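Print this page | E-mail this page

Closet door binds at the top since November

Zodska
Bifold door on a hall closet, opening 700 mm wide. It closed cleanly all summer. Since November the leading panel rubs the head track for the last few inches and the pivot side has dropped slightly. The hardware is a Jemal top-hung kit, track part 2711. I have already waxed the track. Do I plane the door or is there an adjustment?

Udcombe
Mine did that. I planed it and then had a gap in July. Wouldn't plane it.

Kekora
Adjust before cutting. The bottom pivot on most bifold kits is a threaded pin sitting in a toothed bracket on the floor. Lift the door clear of the bracket and turn the pin to lower or raise the panel. On a rubbing door you normally want it lower, but you say the pivot side has dropped, so the panel is out of square and the leading corner is riding high. Raise the pivot side one full turn, rehang, and check the gap along the top with the door closed.

If the gap is still tapered, loosen the screw on the top pivot bracket and slide it toward the jamb – a sixteenth of an inch is usually enough. Retighten and cycle the door a few times.

Check the floor bracket as well. If its screws have pulled, no amount of pin adjustment will hold.

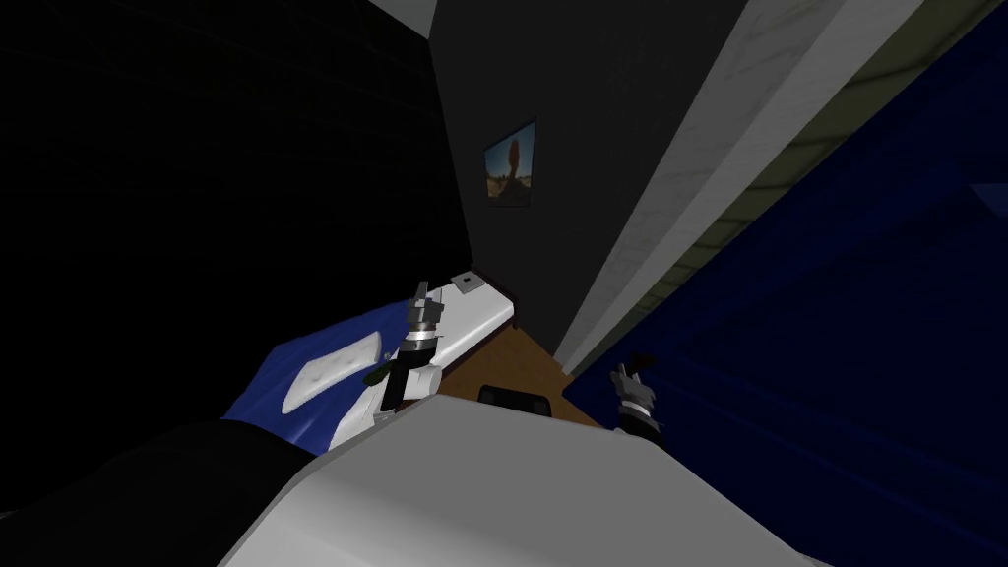 Use longer screws there if the old holes are stripped, and recheck the top gap after a week.

Print this page | E-mail this page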